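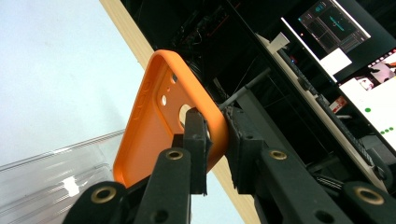 Figure 6. Soft-object check with a silicone phone case held at the edge, seen from the tool camera.

6. Comparing finger pads on the hand-held gripper

This section covers the side-by-side comparison of the two finger pad sets supplied with the Sturklow hand-held gripper: the Hunditz block pad and the Cunha ribbed pad. Complete the camera alignment in Section 5 before you start. Results from an unaligned camera cannot be compared with results from other stations.

6.1 What you need

Sturklow gripper with tool camera and cable
One set of Hunditz pads and one set of Cunha pads
2 mm hex driver
Test objects from kit 2346, including at least one silicone phone case
Sollano recording software, version 9 or later

6.2 Fitting the pads

1. Disconnect the gripper cable at the handle end.
2. Open the fingers fully and lock the trigger.
3. Remove the screw at the back of each pad. Keep the screws with the pad set they came from. The Cunha screws are longer and will bottom out in the Hunditz pads.
4. Seat the new pads with the gripping faces toward each other. The faces must meet along their full height when the fingers close.
5. Tighten the screws until snug, then add a quarter turn.
6. Reconnect the cable and release the trigger lock.

CAUTION: Keep fingers clear of the linkage while the trigger is unlocked. The link arms close past the pivots and can pinch.

Note: Check the gripping faces under a good light before each set of trials. Light fraying at the edges of the textured face does not affect the hold. Replace the pad if the texture has lifted from the block or if bare plastic shows through.

6.3 Zeroing the jaw width

1. In Sollano, open Tools and select Jaw Width.
2. Close the fingers with no object between them and press Set Zero.
3. Open the fingers to the stop. The reading should be 63 mm.
4. If the reading is off by more than 1 mm, repeat steps 2 and 3. If it is still off, check that both pads belong to the same set.

Zero the jaw width again after every pad change, even when the same pads go back on.

6.4 Running the soft-object check

Thin, flexible objects separate the pads better than rigid ones. A rigid block will pass with almost any pad. A silicone case bends at the wall and tends to roll out of the grip if one pad face sits ahead of the other.

1. Lay the phone case on the work surface with the open side up.
2. Approach a lower edge so that one pad rests against the back panel and the other against the inside of the raised rim.
3. Close until the case is held, and no further. Squeezing harder folds the rim and hides slip.
4. Lift clear of the surface and tilt the case to a diagonal.
5. Hold for nine seconds. Watch the camera cutouts on the tool camera view - they are the easiest features to track if the case creeps.
6. Lower the case, release it, and enter the result as Held, Crept or Dropped.
7. Run six trials, then change pads and repeat from Section 6.2.

Note: One of the pads may cover part of a cutout in the camera view. This is acceptable as long as another cutout stays in full view during the hold. If all of them are covered, move the grip point farther along the edge and restart the trial.

CAUTION: Do not wipe the pads with solvent between trials. Use a dry, lint-free cloth.

6.5 Reading the results

Compare the two sets on the number of Held results first. If they are equal, compare jaw width at the end of each hold. A width that shrinks by nearly 1 mm or more during the hold means the material is still giving way under the pad, and the trial should be marked Crept even if no movement was seen.

Do not combine trials from different grip points. Sollano saves the pad type with each file only if it was selected before recording, so check the Pad field at the top of the trial list. To correct a wrong entry, see Section 8.2.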